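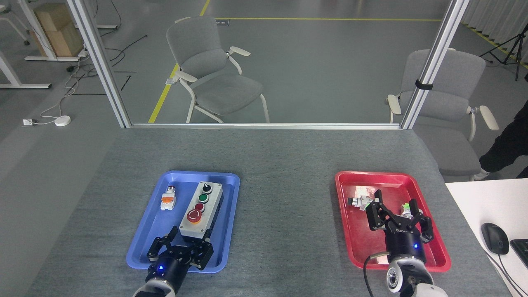

January 2025, Friday. Notebook entry, bimanual bench, Irnotmont work package

Continued the comparison of grasp sampling methods on the switchgear sorting task. Themba Zulu set the trays, I ran the policy and logged. Control box and one loose switch component in the blue tray, the other switch modules in the red tray. Left arm works blue, right arm works red, no handover between them in this series.

Question for today: does conditioning the right arm on the left arm's wrist pose help when the two never share a tray? Réjean's view is that it should make no difference and may hurt. Mine was that it would help slightly with timing.

Method. Two checkpoints, same demonstrations (1,000 episodes, Wegener split), same seed. A sees both wrist poses. B sees only its own arm plus the head view. 40 trials each, alternated in blocks of five so that any drift in calibration falls on both. Time limit 15 s per pick. A pick counts if the part clears the tray wall and is still held when the arm stops. Regrasps allowed within the limit.

Result, right arm: A 29 of 40, B 34 of 40. Left arm: A 31, B 32. So Réjean is ahead on the right arm and the left is a wash. With 40 trials the right arm gap is not significant and I would not put it in the Prallent report as it stands.

Failures are more useful than the totals. Under A the right arm tends to wait with the fingers fully open over the middle of the red tray while the left is slow at the base of the control box. Seven of the 11 right arm failures in A were time-outs of this kind. In B there was one. Looks as though A has learned the operator's habit of moving one hand at a time, which is in the demonstrations and has nothing to do with the task.

The silver threaded body is the worst part for both. Where it catches a reflection the predicted grasp point slides along the barrel and the fingers close on the cap. The module with the green top gave hardly any trouble, except when the finger covered it in the head view on approach.

The emergency stop on the control box is dead, it is only a part to be handled. Themba asked that we write this on the trial sheet. Done.

To do:
- filter the demonstrations for idle time on either arm, retrain A
- repeat at 40 trials, same blocks
- try the threaded part with the overhead lights down
- ask Urnthorpe whether their logs show the same waiting - they use the same teleoperation set-up

Checkpoints and raw logs are on the group drive under today's entry. Trial 15 in B was rerun after a dropped connection, the first attempt is kept but not counted.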